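Community kitchen on Trerkeck Street to reopen in December

2023-11-27
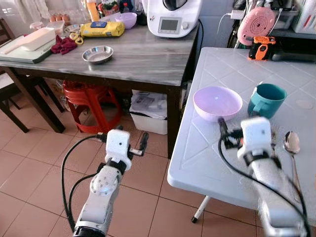
The shared kitchen at the Abou Jaoude community house will reopen in December after being closed for 13 weeks of repairs, the house announced. The work covered the plumbing, the wall outlets and part of the ceiling. The old floor was kept, and the terracotta-colored tiles have new sealant between them and the wall. Furnishing is still under way. A white folding table stands across from the gray marble-patterned one, and for now it holds a power tool as well as a lavender bowl and a teal mug.

Noura Qudah, who manages the house, said the folding table will stay until a permanent counter arrives from Brurico, a local supplier. Delivery is expected in about four weeks.

Cooking classes led by Felicidad Panganiban will start again in the first week after the reopening, with room for 16 people in each group. Families who booked the kitchen before the closure will keep their place on the list.

Residents who want to donate bowls, mugs or flatware in good condition can leave them at the front office until 7 p.m. Large appliances cannot be accepted.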